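Print | E-mail
Home > Parents > Getting Started > Guides

Reading time: 2 min

Section 5. Setting up the Nuleck reading log at home

Before you start: you need the parent code from your child's teacher (7 characters, capital letters only). No code? Ask Ghazala Awan at the front desk, she can reprint it.

1. Open Nuleck, tap Family, then Add Child. Type the code. First name only, please.

2. Pick the grade. Kindergarten families choose K, not Pre-K, even if school hasnt started yet.

3. Set the daily goal. Default is 31 minutes, way too long for a five year old. Change it to 7 and go up later.
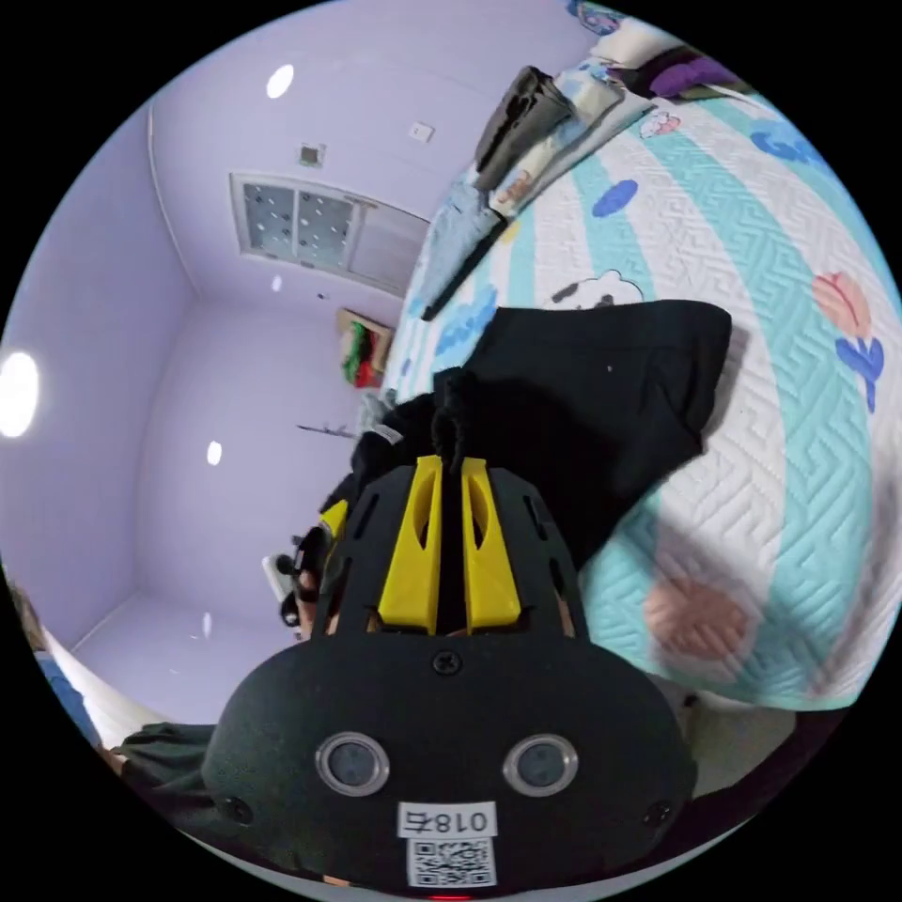
Gripper and bed.

4. Choose a reminder time. Bedtime works for most families. Morning is fine too.

NOTE: Reminders go to one phone only. Two households, see step 6.

5. Add books. Scan the back cover or type the title. Picture books count. So do library books, comics, the same truck book every night for a month. Reading aloud to your child counts the same as them reading to you.
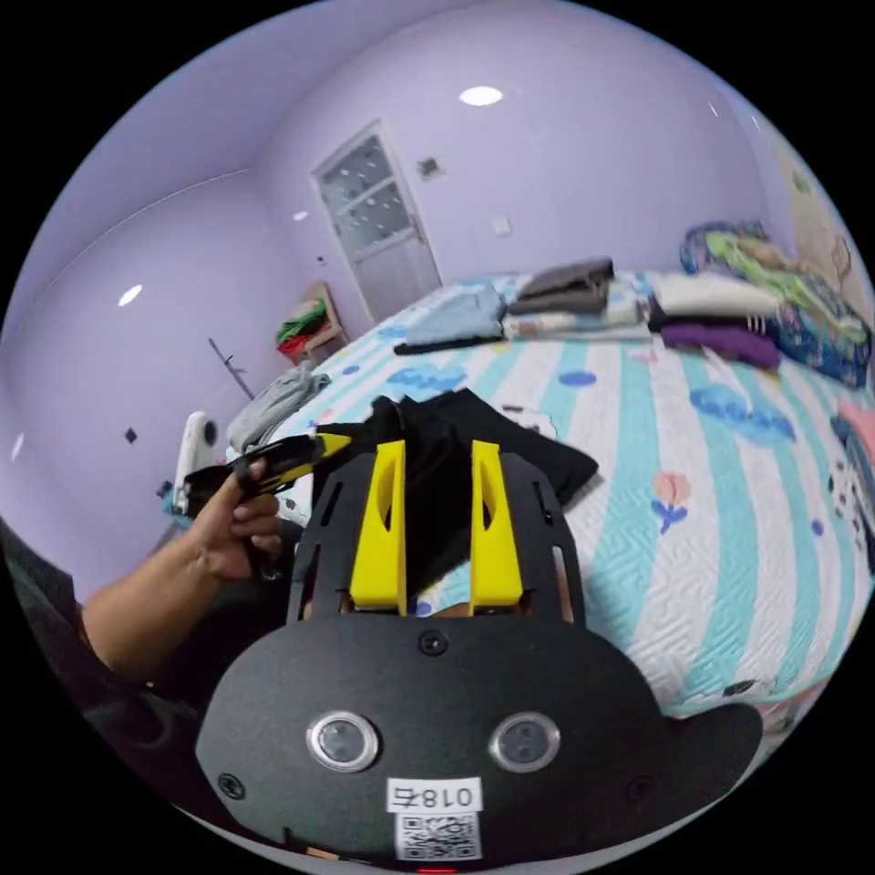
6. Second household: Settings, Share Log, enter the other adult's e-mail. They get there own login. Both can add minutes, only the first account can delete.

CAUTION: Deleting a child removes the whole log. No undo. Fahad Lashari can restore summer logs until the end of July, after that they're gone.

7. Tap Save. Wait for the green check before closing, or the goal goes back to 31.

If you get Error 47, the code was already used. Sign out, sign in, try once more. Still stuck, send the code to Zarmeena Virk with your child's room number.

Updated 3 Feb 2019

Back | Next: Section 6, Badges and printing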